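Food Label Reading Among Students - Project Report
Cheng-en Kwan, 8/22/21

For this project I asked 24 students in my dormitory how they choose yogurt in the shop. Each person answered 6 short questions on paper. I wanted to know if they read the sugar line or only the front of the package.

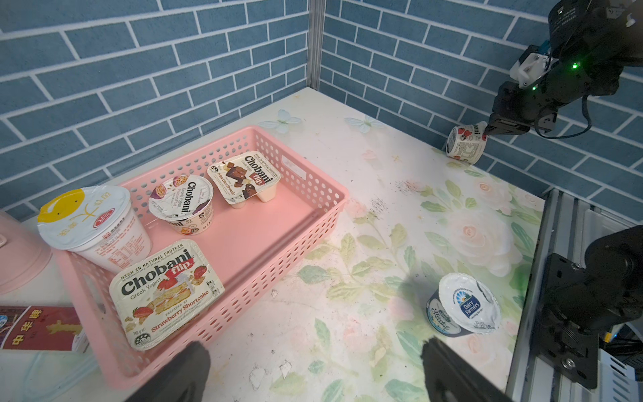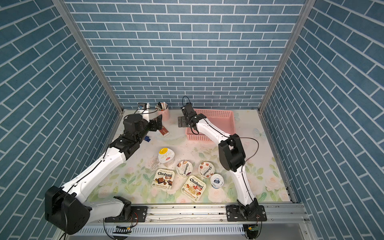
Most students told me they look first at the price and then at the flavor. The nutrition table on the back was read by only 4 of them. The front of the package has a stronger effect - a lid that says "HIGH IN NATURAL PROTEIN", as on the Strawberry Shortcake one in the basket, was called healthy by many before they asked about sugar.

My group was small and all from one building. In October I will repeat the questions with older shoppers.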